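Chapter 7
Counting the Cuts: What a Restructuring Plan Does and Does Not Tell You

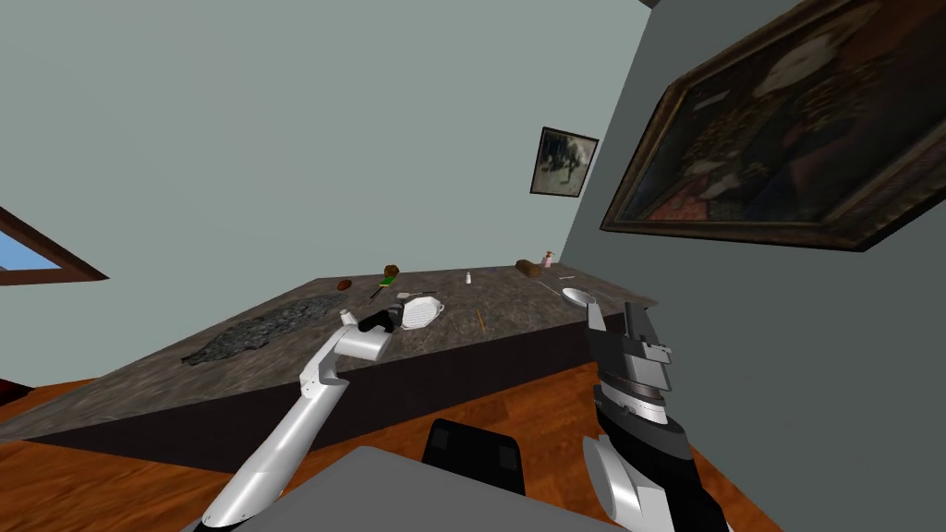 7.1 The number in the headline

When a company says it will cut 170 jobs, most readers picture 170 people carrying boxes to their cars. Sometimes they are right. Often the number means something else, and the company is in no hurry to explain which.

Take Drollex, a maker of pump parts with two plants and a sales office. In October its board approved a plan to "remove 170 positions." Newspapers ran the figure that evening. A reader who went on to the notes at the back of the annual report would have learned that 50 of those positions were already vacant. They had been approved in a better year and never filled. Another 30 belonged to people who had agreed to retire. Ten were moved to an outside payroll firm called Hegazy, where the same people did the same work at the same desks for a different employer.

That leaves 80 people who were let go. Eighty is a lot of people, and nothing in this chapter is meant to make it sound small. But the larger number was the one given to investors, who like to hear about savings, and the smaller one was given to the town council, which had just granted the firm a tax break. Both came from the same office.

7.2 Positions, people, and hours

Three words get used as if they meant the same thing. A position is a line in a budget. A person is somebody on the payroll. A full-time equivalent is a bundle of hours, so two half-time clerks make one. A company can cut ten positions and lose no one. It can also cut ten full-time equivalents and send home twenty part-timers.

Before you trust any total, find out which of the three is being counted. If the announcement doesn't say, treat the total as advertising.

7.3 "One-time" charges

Severance pay, broken leases and moving costs are usually gathered into a single restructuring charge. Managers then ask you to look at profit "before one-time items." This is a fair request the first time. Videmel, a packaging firm we will return to in Section 7.6, made it in five years out of six. Its finance chief, Ayman Saliba, told shareholders each spring that the hard part was over. A cost that shows up nearly every year is a cost of doing business, whatever the label.

Watch the savings too. They are nearly always stated as a yearly rate to be reached later, and few firms go back and report whether they got there. Ursina Zürcher, who audited Videmel's second plan, found that a good part of the promised savings had been spent on contractors hired to cover the missing staff.

7.4 Before you read on

Pick a layoff announcement from a company in your area and keep it beside you. Write down the headline number, the word used for what is being cut, and the date by which the cuts are due. Leave a blank line under each. Section 7.5 shows where in the company's later filings the answers may be found, and what to make of it when they are missing.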